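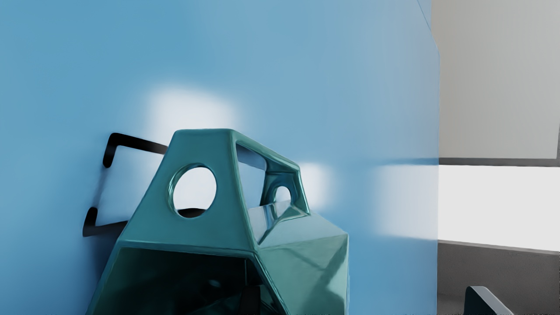 Landing fees again. Kendby wants to put them up in March and everyone at the hangar is pretending it's fine.

It isn't fine. A small field lives on the people who drop in for coffee, a top-up of fuel, a look at somebody's half-built biplane. Charge them like a regional jet and they'll go someplace else. They already are. I flew over to Fuvetti last month, grass strip, honesty box by the gate, and there were five airplanes on the grass before 9 a.m. Kendby had one, and it had a flat tire.

I get the argument. Runways crack. Lights burn out. Insurance goes up every year whether anybody bends anything or not. But more than 500 bucks a year extra, for a guy with a two-seater who flies maybe twice a month? That's his annual inspection money. Or its the thing that finally makes him sell.
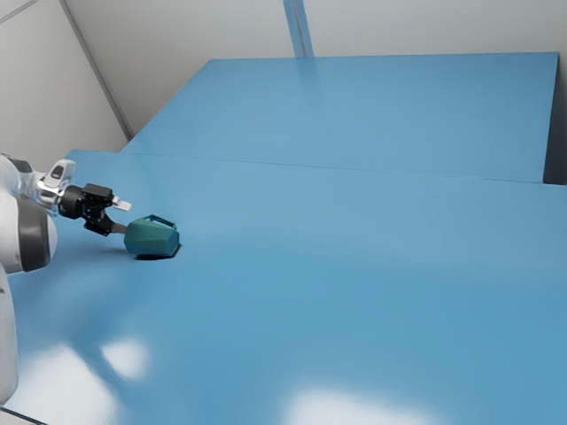

And once he sells, thats a hangar empty. Then the fuel pump doesn't pay. Then the cafe shuts. Seen it happen at Rusik, good long runway, nice people, now mostly used for storing boats.

What would I do? Keep the fee low for anything light. Waive it if you buy fuel. Charge the business traffic properly, they can expense it. Let the kids' glider days in free, all of them, always.

Comments close at noon on the last day of the month. Write in. Short is fine.

Recent posts
Who killed the grass crosswind?
Five radios I regret buying
Winter oil, again
Avgas at Rusik: last fill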